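**Objet : Re: [apero-gallside] Cocktail sans alcool de janvier, version longue**

Bonjour à toutes et à tous,

Je réponds au message du 6 déc. 2025, que j'ai relu deux fois dans l'espoir d'y trouver une recette.

> Pour l'apéro de janvier je propose qu'on fasse simple : un grand verre, du jus, des glaçons, chacun se sert. Pas la peine de doser comme des pharmaciens. Et par pitié, pas de verres à pied, on en a cassé 5 la dernière fois à la salle Baritz.

Simple, je veux bien. Mais « chacun se sert », on a essayé : les premiers ont eu du jus, les suivants de l'eau de fonte parfumée à la paille. Je maintiens donc mes petits béchers à bec verseur. Ils versent sans baver, ce qu'aucune carafe de la salle Baritz n'a jamais su faire, et on voit d'un coup d'œil ce qu'on met dans le verre.

Pour les verres à pied, je maintiens aussi. Un ballon bien large avale une quantité de glace indécente, et c'est le but : rempli presque à ras bord, il fait passer un fond de jus d'orange pour une boisson de palace.
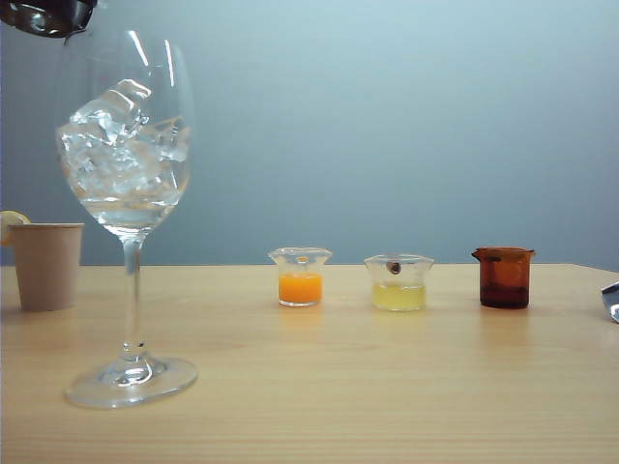

*La glace dans le ballon, le jus d'orange (ou ce qui y ressemble fort) dans son bécher, le citron derrière le gobelet.*

Côté quantités, je compte quelque 300 glaçons pour la soirée, à répartir entre les congélateurs de bonne volonté. Le mien est plein de soupe jusqu'au printemps, ne me demandez rien. Jetez l'eau du fond avant de verser, sinon on retombe dans le parfum paille.

Les gobelets en carton restent autorisés pour les noyaux, les rondelles fatiguées et les gens qui gesticulent en parlant. Les 5 victimes de la dernière fois relèvent toutes de cette dernière catégorie.

Il me manque encore :

- 2 bacs à glaçons qui ne fuient pas
- des citrons, non traités si possible
- 7 verres à pied, dépareillés acceptés

Répondez à la liste et pas à moi seul, je perds tout.

À bientôt,
le préposé aux glaçons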